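Brandley Bakery Kitchen is a food preparation workplace in Bilthorpe, known for the gradual automation of its small-oven work. The system, supplied by the firm Astis, was introduced in July and serves a staff of 11.

Before the change, each worker heated and plated pastries by hand during the whole shift.

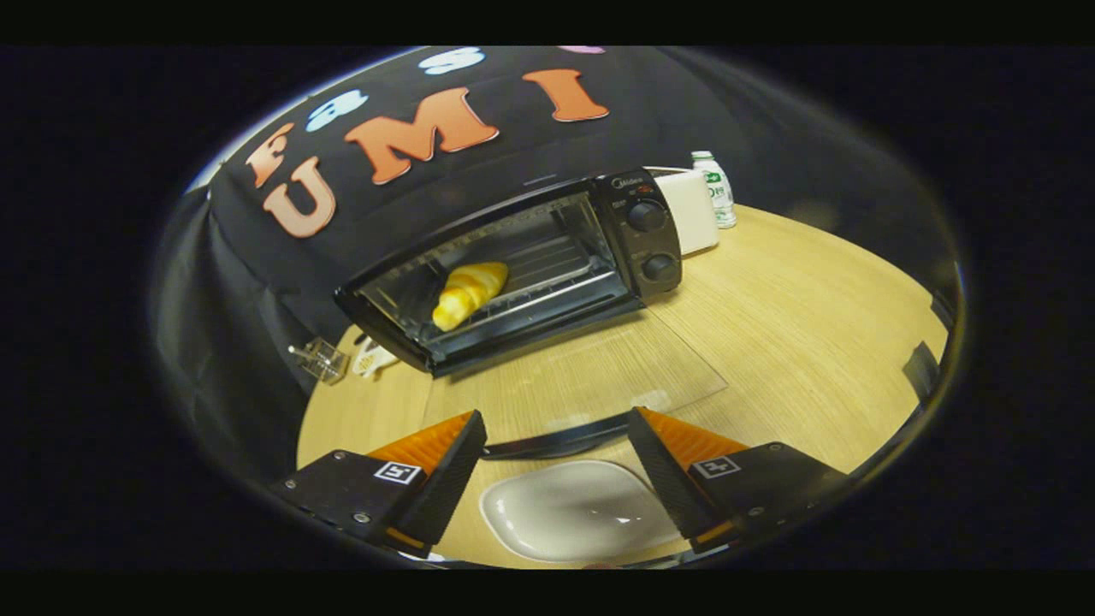

Staff now spend more of their hours on dough, orders and checking of quality. Six workers were trained to correct the machine when it stops. Wages remained the same, but the early shift became shorter.

Categories: Automation in catering | Workplaces in Bilthorpe

Contact | © Astis Reference Pages | Back to top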